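Tevelden Small Cloths — notes and data card

Version 3. Read the section on labels before you use anything in here. Most of the complaints we got about version 2 came from people who had gone straight to the folder list.

What it is

A collection of 272 short records of small household cloths lying on a flat white board: dishcloths, face cloths, napkins, hand towels, cut-down sleeves and a handful of knitted odds and ends. Each record has one picture, one line in the index and, where we could manage it, a note on how the cloth was put down. The subject is the shape a cloth takes when it is folded, bunched or pulled a bit longer than it wants to be.

The collection started because we were tired of fold guides. Every guide to folding a towel shows the same stiff new towel, ironed flat, with corners that meet. Towels in a kitchen drawer don't look like that after a month. We wanted pictures of the middle ground, where you can't say for certain whether a thing has been folded or just dropped.

Whether the collection is any good for deciding that question is another matter. I have my doubts and I've put them further down.

What is in the folders

flat/ — cloths spread out with no deliberate fold
folded/ — one or more deliberate folds, edges more or less lined up
crumpled/ — no edge lined up with any other
between/ — everything we argued over
index.csv — one row per picture
notes/ — handwritten notes, typed up in September, spelling left alone

The largest folder is between/, with 113 records. That should tell you something about the other three. In version 1 there was no such folder and the labels looked much cleaner. They were cleaner only in the sense that somebody had picked one.

Index columns

id: a plain running number. Gaps are records we removed. Don't renumber.
color: one everyday word. Gray covers a lot of ground here, including several cloths that were sold as silver, stone or "mist".
surface: plain, striped, checked, ribbed, other. "Striped" includes faint lines that may be stitching. If the line is in the weave and not printed, we still say striped.
kind: towel, cloth, napkin, sleeve, unsure. Please respect unsure. A narrow gray knit folded lengthwise and a narrow gray towel folded lengthwise are hard to tell apart from above, and no amount of squinting fixes it.
lie: straight, diagonal, curved.
fold: flat, folded, crumpled, between.
source: Emis, Wendt or home. See next section.

Where the cloths came from

Two batches were bought new, one from Emis and one from Wendt. The rest came out of our own drawers. The Emis cloths are thin and hold a crease for a long time. The Wendt ones are thicker and spring open, so a neat fold turns into a loose one while you are still reaching for the pencil. The home cloths do whatever they like.

Both shops call their product a "quick fold" towel. We found no fold that was any quicker. I mention it only to save someone else the test.

Labels, and how far to trust them

Two people labeled every record without talking to each other. They gave the same fold label for 144 of them. We had hoped for far better. After that we sat down on a Monday and went through the disagreements together, which got the number up but also, I suspect, meant that the more stubborn of us won. The second-round labels are in the fold column. The first-round ones are kept in fold_a and fold_b, and if I were using this collection I would look at those instead.

Things that caused most of the trouble:

A cloth folded lengthwise and then nudged. One end stays square and the other goes soft. Is it folded? One labeler said yes if any end was square. The other wanted both.

Slight crumpling. "Slightly" was never defined. We tried a rule about the number of ridges and dropped it within the hour, as a ribbed cloth has ridges lying perfectly flat.

Stripes running across the width. They make a fold look tidier than it is, and the eye follows them. I think striped cloths were marked folded too often, but I haven't checked this properly.

Soft knits. A sleeve lying flat is two layers already. Nobody had thought about that before we began.

What it should not be used for

Don't use it to rank brands of towel. There are too few cloths and the home ones are older.

Don't use it to judge how tidy a person is. We were asked. No.

Don't use it as a guide to folding. The Zornen method, which one reader wanted us to add as a column, asks for thirds and then a roll. We tried it with the face cloths and got something that was neither thirds nor a roll. It may suit larger towels. The claims made for it on drawer space seem to me badly inflated, and all we'd be adding is a column of mostly blanks.

Known problems

The white board hides the edges of pale cloths. We should have used two boards.
Nothing larger than a hand towel is included.
The diagonal value in lie was used loosely. Some of those are closer to straight with a lean.
A few home cloths appear more than once under different ids. The ones we caught are listed in notes/repeats.txt — there are probably others.

Changes since version 2

Added between/.
Restored the first-round labels, which had been dropped to save a column.
Merged "knit" into "sleeve" and then, for the sake of the cloths that weren't sleeves, added unsure.
Removed the suggested split. It put most of the Wendt cloths on one side.

Comments

Comments are kept at the foot of this file, after the sample record, in the order they arrive.

Sample record

color: gray
surface: striped
kind: unsure
lie: diagonal
fold: between

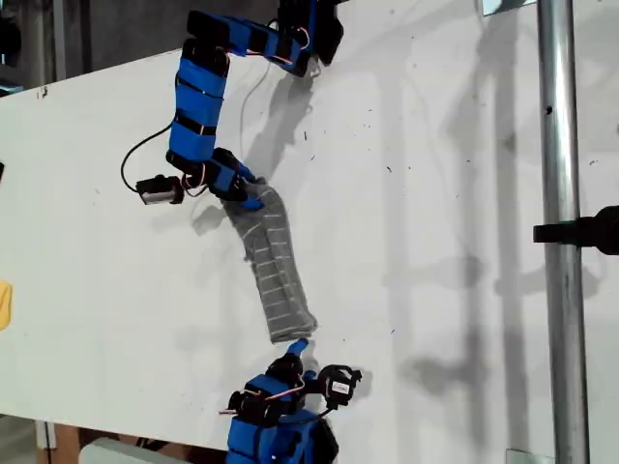
Socorro Arango: I'd go further than you do and drop the folded label altogether for anything narrow. I sorted my own dish towels by your rule last night and the square-end test failed on nearly every one I had folded myself. Could you publish the two labelers' reasons as well as their answers? Without those I can't tell if fold_a and fold_b disagree about the cloth or about the word.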